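# Warham Plates and Produce

Last updated: June 7, 2017

3 min read

Warham is a small collection of tabletop pictures showing plates and food items. The task behind it is sorting: each item goes on a plate of a given color. This README covers the items, the layout, the label file and the known problems.

## Contents

The release has 1,165 pictures in two folders.

- `grastley/` holds 1,000 pictures, split into two batches of 500
- `bevport/` holds 165 pictures, all with the plates close together

The folders are named after the two rooms. Grastley has a window on one side, so shadows there move over the day. Bevport has ceiling lights only.

`labels.csv` has one row per picture. `items.txt` lists the food items and their short names. There is no train/test split. If you need one, split by session and keep whole sessions together, because neighboring pictures in a session look very much alike.

## Items

There are 9 food items. Most are fruit or vegetables of a size that fits on a side plate. The short names used in the labels are:

`lemon`, `leaf`, `carrot`, `egg`, `tomato`, `pepper`, `corn`, `onion`, `pear`

`leaf` covers any single green leaf. We did not separate lettuce from cabbage, and the label should not be used for that. Onion and pear were added in February and do not appear in the first Grastley batch.

## Plates

Plates are labeled by color only: `beige`, `blue`, `green`, `pink`. They are round and close in size. Do not use them as a scale reference.

`green` means the pale mint plate. An early version of the label file called it `mint` in some rows and `green` in others. All rows now say `green`.

## Layout

The table is covered with brown paper. The paper was replaced when it tore or got stained, so the creases differ from session to session. Plates were set in a row, a column or a loose triangle. The `layout` field gives which one.

A plate may hold one item or none. Empty plates are kept in the labels with `item` set to `none`.

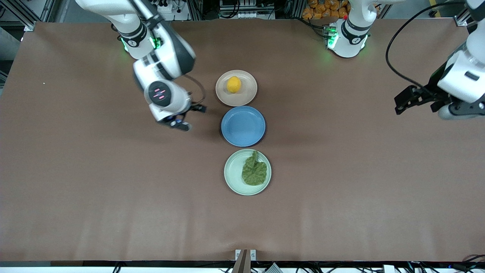 Plate order in `labels.csv` runs from the far side of the table to the near side for columns, and from left to right for rows. For triangles, start with the plate farthest away and go clockwise. The `item` fields follow the same order as the `plate` fields, so the first item belongs to the first plate.

An item counts as on a plate if any part of it touches the plate. Where an item lies across two rims, it is labeled with the plate that holds more of it and `straddle` is set to 1.

## Known problems

- The beige plate has low contrast against the paper. Outlines drawn by thresholding will miss part of the rim.
- Some leaves were used for a whole session and wilted. Late pictures show a flatter, darker leaf than early ones.
- A few Bevport rows have `layout` left blank. We could not agree on whether these were columns or triangles.
- Shadows in Grastley sometimes fall across a neighboring plate. The labels ignore shadows.

## Reading the labels

The Toprak loader reads `labels.csv` without changes. Other CSV readers work too, but set the encoding to UTF-8 and treat `none` as text. Some tools turn it into a missing value, and then the empty plates drop out of the counts.

Corrections are welcome. Send the picture name, the field and the value you think it should have.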